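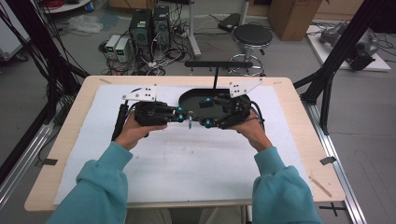
Figure 2. Two hand-held grippers over a white mat, one in each hand, jaw tips facing.

4.2 Exposure drift in consumer webcams

Manufacturers of consumer webcams describe automatic exposure as a convenience. Our participants described it in other terms, several of which the ethics board asked us to leave out of the transcript. This section reports how long each of the cameras under test took to settle after a change in room light, and how often it changed its mind afterwards.

The Damis and the Jadden are both 1080p units that clip to the top of a monitor and cost less than a decent office chair. The Drakos costs more than the chair. All were run at factory defaults, with the vendor software removed wherever the vendor software permitted its own removal. The Drakos utility reinstalled itself after a restart and was eventually left in place, on the grounds that it would be there for ordinary users too.

We recorded 751 clips in the Drusach test room, using a single ceiling fixture on a programmable dimmer and a grey card at seated head height. Of these, 261 were discarded, mostly from March, when the blind on the north window had been sent out for repair and the afternoon sun contributed to the data without being asked. A clip counted as settled once the mean luminance of the card stayed within a fixed band for 2 seconds.

The Damis settled fastest and stayed settled. Its colour is poor, and faces take on the tone of weak tea, but it is at least the same tea from one minute to the next. The Jadden was slower and tended to overshoot, brightening the card well past its target before creeping back. The Drakos reached the band almost as quickly as the Damis and then left it again, repeatedly, in clips where the light had not changed at all. Turning off its "studio portrait" mode cured most of this behaviour. The mode is on by default and its switch sits three menus deep, under Accessibility.

Locking exposure manually removed the differences in stability among the cameras, as one would hope. Only the Damis remembered the setting after being unplugged. We therefore treat manual exposure as a practical remedy for that camera alone, and report default behaviour for the others throughout Section 5, where white balance is considered and matters do not improve.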